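Solheim on reserve proofs, liquidation queues and why the price feed is the hard part

Signe Lundgren has run the risk desk at Solheim for five years. The company holds digital assets for smaller lenders and keeps the ledger that says which coins are pledged against which loan. It does not lend. Its customers do, and most of the questions they send her desk are variations on one: how fast can pledged coins be turned into money if the price drops overnight?

Lundgren prefers to start further back, with where the price comes from.

"A collateral system reads a number and acts on it," she said. "If the number is wrong for 8 seconds, the system acts wrongly for 8 seconds. In a traditional securities business you have a closing price and a settlement cycle, and people can phone each other. We have neither a close nor a phone call."

Solheim takes prices from nine trading venues. Each venue sends its last trade, its best bid and ask, and the depth of the order book within a set distance of the midpoint. The system drops the highest and lowest readings and takes a median of the rest, weighted by depth. A venue that has not sent an update within the allowed window is removed from the calculation until it has sent 300 consecutive valid messages.

That last rule was a matter of dispute inside the company. Birger Moen, who wrote the first version of the feed software, wanted a much lower number. His argument was that a venue returning from an outage is often the one with the most trading on it, and leaving it out distorts the median in the other direction.

"Birger's point is correct," Lundgren said. "We looked at his cases and he was right in most of them. The cases where he was wrong were much more expensive. A venue that comes back half-repaired will print trades from a queue that built up during the outage. Those are old prices with new timestamps."

Moen, who joined the second part of the interview by phone, still disagrees. "I would filter on the age of the order and let the venue back in sooner," he said. "The field exists on most venues. It is not reliable on all of them, and that is the whole objection. I think you can handle that venue by venue."

The two have agreed to run both rules in parallel until September, with only the stricter one allowed to trigger anything.

Proof of reserves

The other half of Lundgren's work is attestation. A lender that uses Solheim can ask for a statement showing that the coins recorded as pledged exist and are under the control of the keys Solheim says control them. The statement is built as a hash tree. Each loan is a leaf, and each borrower receives the branch needed to check that the loan was included in the total.

"The mathematics is old and does what it says," Lundgren said. "People read too much into it. It proves that a set of balances adds up to a figure, and that we could sign with certain keys at a certain moment. It says nothing about liabilities we did not put in the tree."

She gave the example of a custodian that borrows coins for one afternoon, signs the statement, and returns them. The statement would verify. Solheim's answer is to sign at irregular times, chosen by an outside party who gives short notice. The outside party is Rellell, an audit software firm, and the contact there is Benjamín Vergara.

Vergara described the arrangement as limited. "We pick the time and we check the signatures," he said. "We also compare the leaf count against the loan records the lenders give us directly. If a lender has more loans on its own books than there are leaves in the tree, we ask why. Usually it is timing. A loan was closed at the lender and the release had not gone through yet."

Asked how often it is something else, he said he could not discuss client findings.

Rellell's check does not cover rehypothecation, meaning the reuse of pledged coins for a second purpose. Solheim's contracts forbid it. Lundgren said the contract is backed by the structure of the wallets: each pledge sits at its own address, and a movement needs signatures from the lender, the borrower's agent and Solheim, or two of the three after a default has been declared. This costs more in network fees than pooling. Some lenders have left over it.

"Ganedby left, and they told us plainly it was the fees," she said. "They have a large number of small loans. If the loan is small enough, the cost of a separate address is a real part of the interest. I could not give them a good answer on that."

The liquidation queue

When a loan falls below its required ratio, the borrower gets a notice and a period in which to add coins or repay. If neither happens, the loan enters a queue. The order of that queue is a subject on which Lundgren has written several internal papers, and she speaks about it at more length than anything else.

The simple method is first in, first out. It is easy to explain to a borrower, but it can leave a badly undercollateralized loan waiting behind several that are only slightly short. The alternative is to sort by shortfall. That protects lenders better in total. It also means that a borrower's place can change from minute to minute for reasons that have nothing to do with the borrower.

Solheim uses bands. Loans are grouped into eight bands by shortfall, and within a band the order is by arrival. A loan can move to a worse band and be sold sooner. It can move to a better band only if the borrower has acted, and a recovery in price alone does not send it back.

"People dislike that rule when they first read it," Lundgren said. "Suppose the price falls, the loan goes into the queue, the price recovers. The borrower says, I am fine again, take me out. We do stop the sale if the ratio is fully restored. What we do not do is shuffle the order on every tick. You get oscillation, and the selling system spends its time canceling orders."

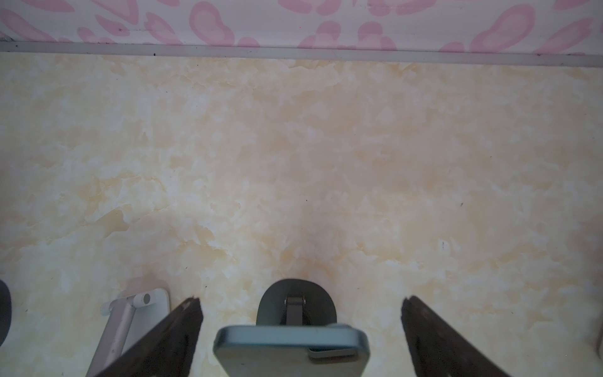

Oscillation also has a cost outside the system. Canceled sell orders are visible on public order books, and other traders respond to them. Lundgren's desk measured this by replaying old market data against a simulated queue. She declined to give the results in detail and said only that the effect was larger in thinly traded coins, as one would expect, and that it was present in the large ones too.

The size of each sale is set separately. The system looks at the depth on the buying side and sells no more than a fixed share of it in one step. It then waits for the book to refill. In a fast market the book may not refill, and at that point a person decides. There are five people on the desk with authority to make that call, and one is always on shift.

Wenche Sandberg, who handles credit policy at Bamitz, a lender that has used the queue from the start, said she would like the manual step removed. "Our loan agreement describes a procedure," she said. "A borrower's lawyer can ask what the person on shift was thinking. I would much sooner hand over a rule and a log file."

Lundgren takes the point but does not expect to change it soon. The log already records what the person saw on screen, which options were offered and which was chosen – free text is not allowed. She said a full rule would need to cover cases her desk has not yet met, and the manual step is how those cases get found.

Work on the borrower side is now taking up more of the schedule. Brândușa Oprea, who manages the notices, has rewritten the default warning so that it states the price at which the loan enters the queue, the amount needed to prevent that, and the time left. The earlier version gave the ratio as a percentage and left the arithmetic to the reader.

"A ratio is our unit," Oprea said. "The borrower's unit is how many coins to send and by when. We had people send too little, twice, and pay the network fee twice."

The new notice also lists the address in full and asks the borrower to confirm its last characters before sending. Oprea wants to add a test transfer option for larger top-ups. Moen's team has the ticket, and the open question is whether the clock should stop while the test transfer confirms. Lundgren is against stopping it. Oprea is for it, with a limit of one test per notice.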